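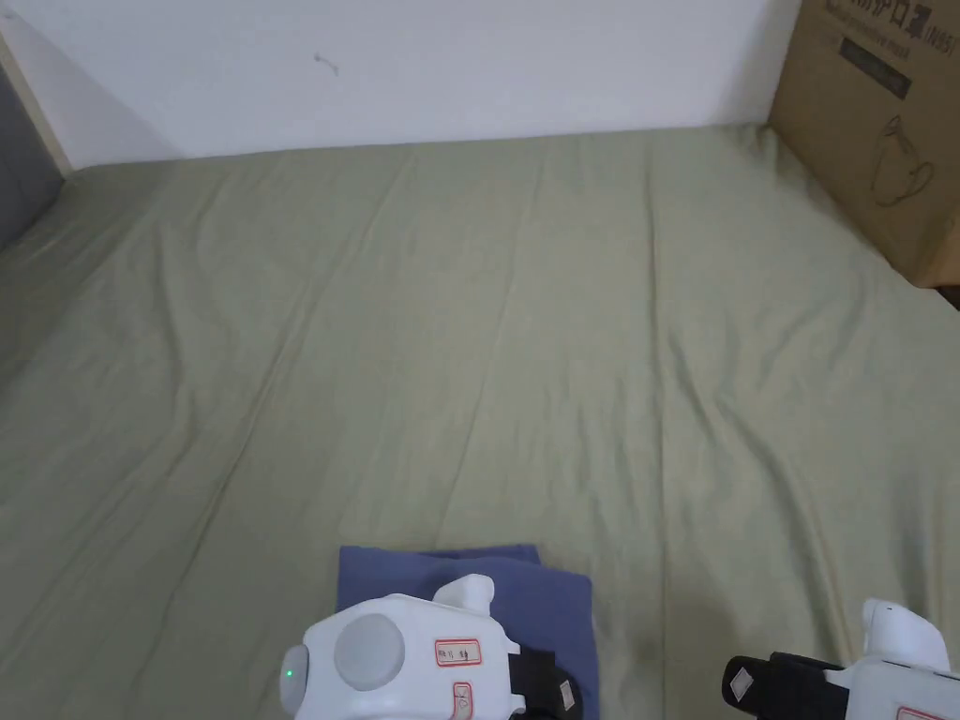 Section 2. First wash and everyday loads
Flurthorpe tenants' guide to the Hundar washer, revised 25/12/2025

The booklet that comes with the Hundar runs to 212 pages and much of it is advertising. What follows is the part you need. Where we doubt a claim, we say so.

Before the first wash

1. Check that the shipping bolts are out of the back panel. The booklet says the washer will warn you if they aren't. Ours gave no warning at all, so look for yourself.

2. Level the feet with a wrench, then lean on each corner of the lid. If it rocks, keep going. The "self-settling" feet don't settle.

3. Run the empty drum on Cottons, hot, with no detergent. Skip the Raveline starter tablet. We've seen no reason to think it does anything plain water won't.

CAUTION: Turn on the cold tap before the hot one, and check both hoses for drips before you push the washer back.

Loading

4. Undo buttons, empty pockets, and turn sleeves the right way out. Bedding goes in by itself. A fitted sheet will swallow shirts, socks and anything else it meets, and they come out of the corner pocket still dirty. 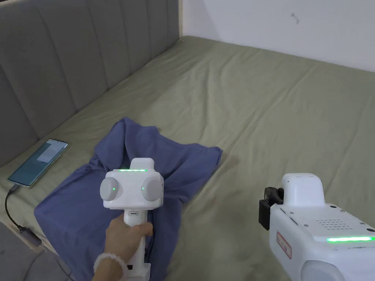 Jayson Malabanan disagrees with step 4: "I've mixed sheets and shirts for years on Quick Wash and they come out fine. You're making extra loads for people who pay by the load." He may be right about small sheets. We'd still like to see him try it with a king size.

5. Fill the drum loosely and leave a hand's width at the top. Ignore the weight sensor, which once told us a single bath mat was a full load.

6. Pick the spin speed. Use 1,000 for sheets and towels, and the lowest setting for shirts you don't want to iron. "Crease Guard" adds time to the cycle, and we can't tell the shirts apart afterward.

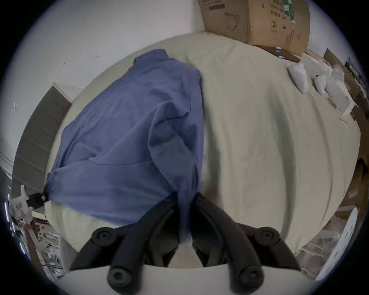
7. Measure the detergent with the cap. The line for a heavy load is set too high for our water. Half of it is plenty.

Note: The drawer has a slot marked with a flower. It is for softener. Leave it empty when washing towels.

After the cycle

8. Wait for the click before pulling the door. Take everything out right away and shake each piece once by the hem.

9. Leave the door and drawer open. The Ogura drum freshener sold for this washer is said to last 200 washes. We have no idea how anyone would check. 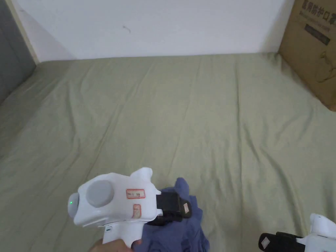
One reader wrote in to say the freshener did help with a musty smell, though she had also cleaned the rubber door seal that same week. Try the seal first. Wipe inside the fold with a damp cloth, then dry it.

10. Clean the filter behind the lower flap once a month. Put a shallow tray under it before you unscrew the cap.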